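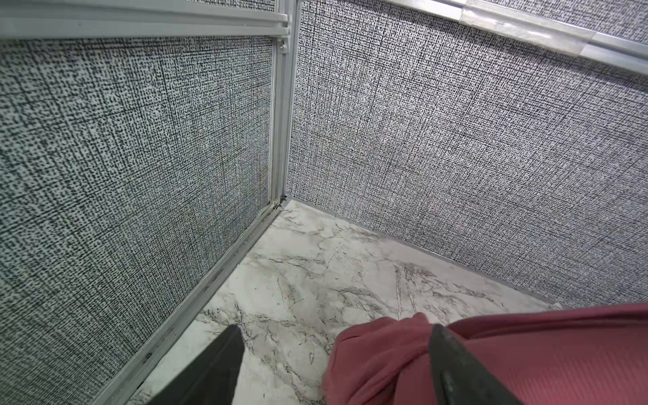
Safety watchdog asks Flosanari to show its working on laundry robot fault

Hindport, July 3, 2022

Claims that a grip fault in the Reddy two-armed laundry robot has been "fully resolved" are not backed up by the evidence released so far, according to Idov, the independent group that reviews household and workplace automation.

Flosanari, which makes Reddy, told customers in May that a software update had dealt with the problem. The fault concerns what the company calls a handover stall. One arm takes hold of a garment, the other arm closes on the same garment, and neither gets the message to let go. In the worst case on record, at the Hindport test site, both arms kept pulling for 112 seconds before an operator reached the stop button. A sleeve seam tore and a wrist joint was damaged. No one was hurt.

Idov has read the company's summary and is not persuaded. The summary runs to 2 pages. It says that the updated software was put through 3240 garment pick-ups without a stall, but it does not say how many of those involved both arms working on one item, which is the only situation in which the fault has been seen. A single arm picking up a single shirt cannot stall in this way, however many times it is asked to do it.

"We were given a large number and invited to feel better," said Kerstin Kramer, head of reviews at Idov. "I would have preferred a small number from the right test. If the company has those figures, it should publish them. If it hasn't, it should stop using the word resolved."
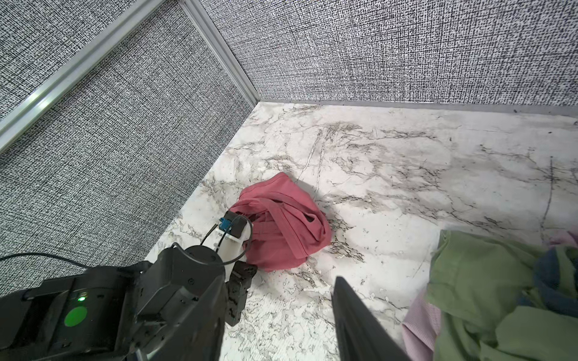 Reddy at work on a bunched garment, with more clothing on the marble-patterned floor.

Idov also questions the choice of clothes. Flosanari's summary refers to "typical household items" and gives no list. The logs from Hindport that Idov has been allowed to read suggest that stalls are more likely with soft, stretchy or ribbed fabric that bunches up between the fingers. When that happens the force reading rises slowly, and the older software took the slow rise for a normal grip. The company says the new version looks at the speed of the arm as well. That sounds sensible on paper. Idov has seen no results which show it working on crumpled clothing in a corner, where the arms have less room to back away.

There is a further point about the stop button. Flosanari describes the machine as suitable for use with "light supervision", and the user guide does not say how far away the supervisor may be. In the Hindport incident the operator was in the next room.

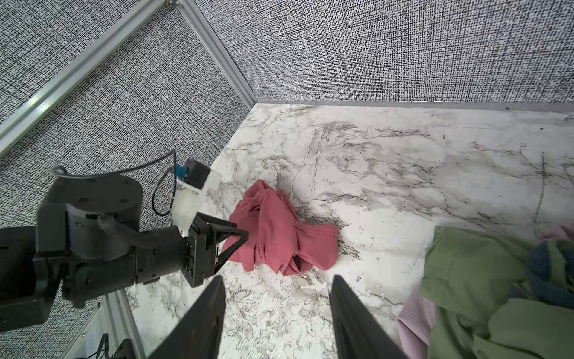
A person who hears a motor straining has to notice it, walk over and find the button, and none of that time appears in the company's safety figures. Kramer has asked for an automatic cut-out that works without the main software, so that a fault in one cannot switch off the other. Flosanari has replied that it is "reviewing options". It gave the same reply to the same request in an earlier exchange of letters.

Nearly 600 Reddy units are in use in hotels, care homes and laundries. Idov is not calling for them to be withdrawn. It advises operators to run the machine with one arm only when handling knitted or ribbed items, to keep a trained member of staff within reach of the stop button, and to write down every stall, including those that clear without help.

"Short stalls are the ones people forget to report," Kramer said. "They are also the ones we know least about."

Idov has asked Flosanari for the full two-arm test logs, the list of garments used and the settings for the force limit. It will publish the company's answer in full, or say that none was received.

Notes for editors

Idov receives no money from robot makers and paid for its own review. The Hindport logs were read under an agreement that allows findings to be reported but not the raw files.

Interviews with Kerstin Kramer can be arranged through the Idov press desk.

Ends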